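Speaker notes — Norkutcombe workshop, 28 March 2025
Learning when to close: grasp timing from few demonstrations
Carolina Correia

Opening (do not rush)

Good morning, and thank you for the invitation. My name is Carolina and I work on grasping in the Lotska project. Today I will speak about one small question: when should the gripper close?

Most of you have seen a policy that moves very well to the object and then closes too early. The fingers push the object, it falls, and the rest of the episode is lost. We had this problem for a long time. At first we blamed the position error. Later we looked at the logs and found that the position was good in most of the failures. It was the timing that was wrong.

Slide 2 — What we did before

Our first policy, we call it Ela, predicts the arm motion and the gripper command together, in one output. The gripper command changes only once or twice in an episode, so the network sees very few examples of the change. It learns to say "open" almost always, and then it becomes nervous near the object.

(If someone asks about weighting the loss: yes, we tried. It helped a little and made the motion worse. There is a backup slide.)

Slide 3 — The method

We separate the two things. The motion head stays as it was. A second head, Cadwaladr, predicts how much time is left until the close. It is a number that goes down slowly, so every step of the demonstration teaches something. When the number stays under a threshold for 3 steps, the gripper closes.

Say this slowly: we do not need new labels. The time of closing is already in the recording of each demonstration.

Slide 4 — Data

1315 demonstrations in total. We keep 1000 for training and the others for validation and for choosing the threshold. All were collected by teleoperation, by 2 operators. One operator closes earlier than the other, and you can see this clearly in the histogram. Point to the second peak.

Slide 5 — The hard moment

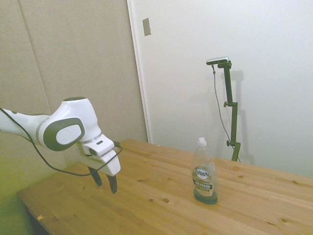 The time-to-close head has its most difficult work in the last part of the approach. Far from the object, an error in the prediction costs nothing. Close to it, the same error is a failed grasp. Look at the fingers: they are open, above the table, and the soap bottle stands to the right of them. From one view like this I would not like to guess the remaining time myself. The bottle is also clear plastic in its upper part, with the colored liquid only at the bottom, and edges of this kind are weak for the network. For this reason we give the head a short history of images — one image is not enough.

Slide 6 — Results

Show the plot first, then talk. Early closing becomes rare with the new head. Late closing is a little more frequent, but a late close usually costs only some waiting. The motion quality is the same as before, which we wanted to confirm, as both heads share one encoder.

Mention the bad case: when the operator had stopped in the middle of the approach, the predicted time jumps. We removed such pauses in December and trained again. The jumps are smaller, but they are still there.

Slide 7 — Open points

The threshold is chosen by hand, one for all objects. For soft objects it should probably be different. We also did not test opening, only closing. Placing an object has the same problem in the other direction, and I would be happy to hear from anybody who has tried it.

Thank the Norkutcombe group, then questions. Keep the histogram ready.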